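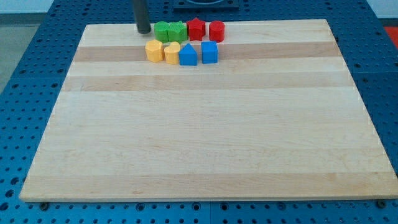 Tabla de arce de tiras encoladas, con piezas de madera de colores.

Sábado 30 de noviembre

Taller frío toda la mañana. El termómetro de la pared del fondo no pasó de los 14 °C hasta el mediodía, así que dejé la cola Tamayo dentro de la oficina y la saqué solo para encolar. La última vez que la usé por debajo de esa temperatura quedó blanquecina en la junta y hubo que abrir todo.

Encargo 1729 (tablas para Stondstead). Cepilladas las tiras de arce que faltaban. Dos venían con la fibra a contrapelo y arrancaron en el tercio final. Las pasé del otro lado, con menos carga, y mejoraron. Una sigue con un desgarro de medio milímetro; la aparto para topes.

Encolado: 4 tablas en la prensa. Presenté en seco, marqué el triángulo y encolé una sola cara por junta. Yurani dice que en junio encolaban las dos caras y que sobraba cola por todas partes. Con una cara salió un cordón fino y continuo, suficiente. Apreté primero el centro y luego los extremos, alternando sargentos arriba y abajo. Aun así la tercera se abombó un poco. Aflojé, golpeé con el mazo de goma y volví a apretar. Revisar con regla antes de pasar a la calibradora.

Raspar el exceso a los 20 minutos – ni antes ni después. Hoy me despisté con el teléfono en la segunda y tuve que ir con la rasqueta vieja.

Prueba de aceites. Retales de arce, lijados a 180, mojados para levantar el pelo, secados y vuelta a lijar a 220.
Retal A: Grukelach, dos manos. Amarillea bastante. Al tacto queda bien, pero el contraste entre la tira clara y la oscura se pierde.
Retal B: aceite mineral solo. Color casi igual al de la madera en bruto. Se seca enseguida y pide otra mano.
Retal C: mineral con cera de abeja, calentado al baño maría. El mejor de color. La cera se acumula en las esquinas si no se retira con el trapo caliente.
Falta el D, que es el Drullow, porque el bote tenía una nata encima y no me fío. Pedirle otro a Geetha Kulkarni cuando traiga las lijas.

Los retales quedan en el estante de la ventana con una gota de café y otra de vinagre encima. Mirar el lunes. No mover, por favor.

Edith Cusi pregunta si se puede redondear el canto de arriba a 3 mm en lugar de achaflanarlo. Se puede, pero la fresa de radio tiene una muesca y deja raya. Yeison la lleva a afilar; si no vuelve a tiempo, chaflán a mano con el cepillo chico y se le avisa.

Aspiración: el saco de la calibradora está lleno a más de la mitad. La manguera pierde por la abrazadera de abajo, le puse cinta. Hay que comprar abrazadera de 100.

Pendiente:
– sacar las tablas de la prensa (Percy, domingo por la tarde)
– cambiar la banda de 120
– devolver los dos sargentos largos
– buscar la segunda escuadra, la que tiene el tornillo flojo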